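Appel à candidatures : une saison en colocation, nouvelle émission de Tresivo

Tresivo prépare pour la plateforme Skellix une série de téléréalité tournée sur la côte. Des inconnus partagent une maison le temps d'un été, travaillent dans les commerces du bord de mer et sont filmés au quotidien. La première saison comptera 13 épisodes. La production recherche ses participants.

Profil recherché

Vous avez entre 21 et 34 ans. Vous parlez couramment français. Vous êtes disponible pendant toute la durée du tournage, sans retour au domicile sauf urgence familiale. Aucune expérience de la télévision n'est demandée. Les personnes ayant déjà participé à une émission du même type peuvent postuler, à condition de le signaler dans le dossier.

Les couples ne sont pas admis. Les amis et les frères et sœurs peuvent se présenter ensemble, avec un dossier par personne.

Conditions

Le tournage dure environ 4 semaines. Le logement, les repas et le voyage sont pris en charge. Chaque participant signe un contrat de travail et perçoit 879 euros bruts par semaine de présence. Les salaires versés par les commerces s'ajoutent à cette somme. Un entretien avec un psychologue est prévu avant le départ et après la diffusion.

Dossier

Envoyez une lettre d'une page, deux photos récentes sans filtre et une vidéo de présentation de trois minutes au maximum. Parlez de votre métier, de votre entourage et de ce qui vous agace chez les autres. Les vidéos montées avec musique ne seront pas visionnées.

Les dossiers sont à adresser au service casting de Tresivo avant le 21 avril 2021. Les entretiens se tiennent ensuite dans les locaux de Baran. Les frais de déplacement sont remboursés sur justificatif.
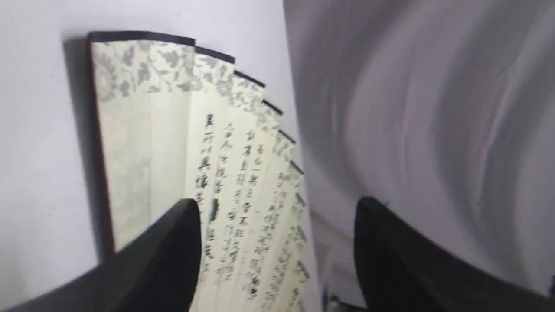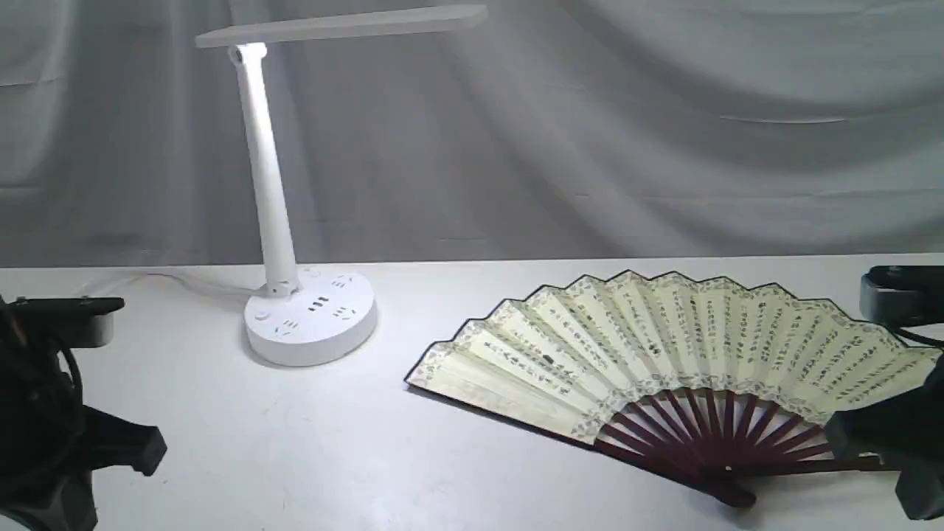
Castings et figuration

Autres annonces en cours : Stitutport cherche du public pour l'enregistrement d'un jeu en plateau, placement libre, pièce d'identité obligatoire. Inscription en ligne, réponse par courriel. Les mineurs doivent être accompagnés d'un parent.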